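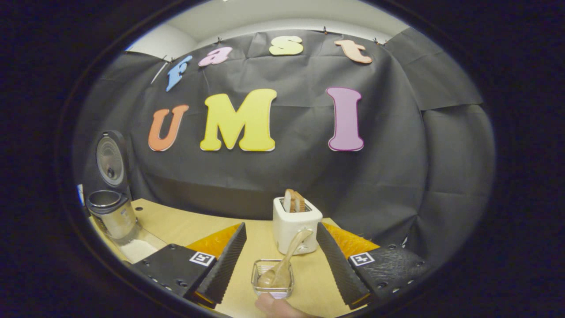 Breakfast corner: toaster, rice cooker and the small glass dish for the spoon.

About us

Grilen is a small cooking school for adults who want to learn the everyday things. We do not teach restaurant cooking. We teach how to make rice, toast, eggs, soup and a simple warm meal, and how to leave the kitchen in good order afterwards.

The school was started by Rianne Smits and Godelieve Wuyts. Rianne had worked for many years in the kitchen of a care home, and Godelieve gave language lessons in the evening. Many of her students told her that they knew the words for the kitchen but had never used a rice cooker or a European oven. Others had always eaten at their parents' home, or had lost the partner who did the cooking. So the first course was nine people at one table, with one cooker and a lot of talking.

Today we have 29 places in each course period. The groups stay small and every student works with their own hands. It is allowed to make mistakes. Rice falls beside the pot and toast becomes too dark, and we clean it and go on.

How we work

Each lesson is done at a small table with only the things which are needed for that lesson. We have learned that a full kitchen makes people nervous. On the breakfast table there is a white toaster for two slices and a rice cooker with a steel inner pot that can be taken out. The wooden spoon has a glass dish to rest in, so that the table stays clean and the spoon is always in the same place. Students who come in the second week already put it back without thinking.

The big foam letters on black paper are also from our table. They are soft and light, and they can be read from the back of the room.

The basic course is called Moon, as it takes four weeks. After Moon you can go on with Kotow, where we cook for a family and learn to plan the shopping. In both courses you get a printed booklet with short sentences. Inna Bondarchuk wrote the booklets and she also made them in Ukrainian. If you need large print, please ask it when you register.

Who we are

Rianne Smits: lessons in the morning, and everything about rice.
Godelieve Wuyts: registration, language help, evening lessons.
Inna Bondarchuk: booklets and the Kotow course.
Ward Stevens: materials and repairs. If a toaster does not go down any more, Ward opens it.
Marijke Peeters: shopping, allergies and the cupboard.

Please tell Marijke before the first lesson what you cannot eat. She keeps a list on the cupboard door and she reads it every week.

Our rooms

We are on the ground floor of the Vikine building, next to the bicycle shop. There is no step at the door. In February we got new lamps above the tables, and the light is now much better for people who do not see so well.

Last year we gave 474 lessons and we used roughly 600 kilos of rice, flour and potatoes together. What is left over after the lesson goes home with the students, so bring a box with a lid.

You are welcome to come and look before you register. Ring the lower bell, the upper one is from the neighbours.

Page last changed: 30/03/2026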